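Category: Consoles > Setup & Safety

Pre-Event Console and Cabling Checklist, with Comments
August 15, 2019

Used for the Bullcombe games room before it opens to players. Work through the items in order and write a comment beside anything marked Fix. A station with an open Fix stays off until it has been rechecked.

1. Power boards
Result: Fix
One board per station, surge protected, with a current test tag. No board plugged into another board. Station four had a double adaptor behind the TV. Removed, but the replacement board still needs a tag.

2. Console ventilation
Result: Pass
Vents clear on all sides, with a hand's width of space behind. Nothing stacked on top. Two consoles at the Chisholm end were pushed hard against the wall and have been moved forward.

3. Docks and AC adaptors
Result: Pass with comment
Original adaptors only. Check the plug for browning and the cord for splits near the brick. One cord has a kink close to the dock. No exposed wire. Look at it again in May.

4. System software
Result: Fix
Every console on the same version before doors open. Run updates on the wired connection, as the wireless slows down badly with all stations going. Station seven stopped partway and asked for a restart. It has been restarted but the version number has not been read back yet.

5. Storage
Result: Pass
Minimum free space is 1,301 MB per console. The lowest reading was 1,845 MB, on station two. Old capture files can be cleared from that one if someone has time. Don't touch the save data.

6. Controllers
Result: Pass with comment
Check sticks for drift, triggers for sticking, and battery covers for cracks. Wrist straps fitted wherever a motion game is loaded. There are 7 spare controllers in the grey tub, all charged. One has a loose left shoulder button and is now labelled for menu use only.

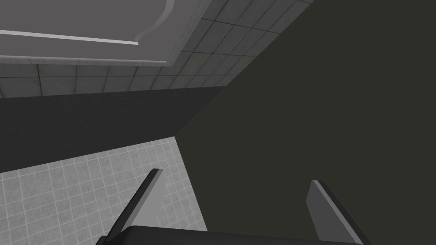 7. Screens and mounts
Result: Pass
Wall brackets tight, no movement when pushed at the corners. Brightness set below maximum. The photosensitivity notice goes at eye level beside the first screen, and a second copy at the sign-in desk.

8. Floor and walkways
Result: Fix
Cables taped or under covers across every walking path. The cover near the fire exit has lifted at one end and is a trip hazard. Beanbags must stay inside the marked squares.

9. Parental controls and accounts
Result: Pass
Purchases locked with a PIN. Guest profiles only. Volmont settings sheet checked against each console.

Fixes outstanding: items 1, 4 and 8.

2,711 views | 14 shares | 3 comments

Related
Skorkada Dock Stand: Fitting and Cable Routing
Cleaning Controllers Between Players
What to Do When a System Update Stalls
Moving Save Data to a Second Console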